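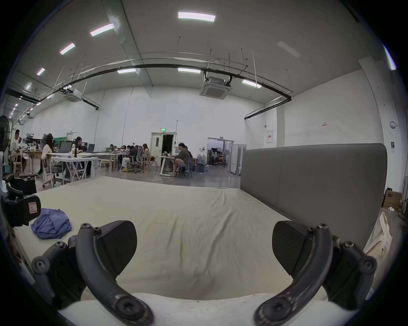
Re: [kalenton-space] Quiet corner, padding and a screen

Hi Tanko, hi everybody,

Thanks for getting this going again. I had been meaning to write since Wednesday, and then the week ran off with me as it does!

Tanko Fashola wrote:
> The Adebisi people have asked whether we could keep a soft area
> on the main floor, for stretching or folding big pieces of cloth.
> I'm in favor, but concrete is concrete and I worry about the
> noise from the tables. Does anyone have experience with
> mattresses under a sheet, or should we buy proper gym mats?
> Rikell has them for $119 each.

I'd say hold off on the gym mats. We lived with a padded mat under a plain beige cover for most of a year at Bresis, laid straight on the concrete, and I grew very fond of it. The cover wrinkles the minute you kneel on it (you will never win that fight, so please don't try), but it comes off and goes in the wash, and a gym mat doesn't. If you're folding sheets or curtains, a pale cover also shows you every bit of lint before it gets into the clean pile. I'd buy two covers so one can always be in the laundry.

As for noise, a tall upholstered partition along one side does more than you'd think. It won't make the corner silent, and you'll still hear the fan and whoever is on the phone, but it takes the edge off and gives people something to turn their backs to. Gray is fine. Gray hides fingerprints.

What I would ask for is a shelf or a row of hooks close by. Bags and crumpled cloths end up on the mat or next to it, and shopping bags and boxes creep along the wall until somebody catches a foot in a cable. I was that somebody in October. A shelf 12 inches deep would do it, and I have 6 good hooks in a drawer that you're welcome to.

If there's $100 left in the fund after the covers, could we put it toward the shelf? I'm happy to come in one morning and help put it up, and I'll bring the drill and something to eat.

Warm wishes to all, and Tanko, do say hello at home,

Marguerite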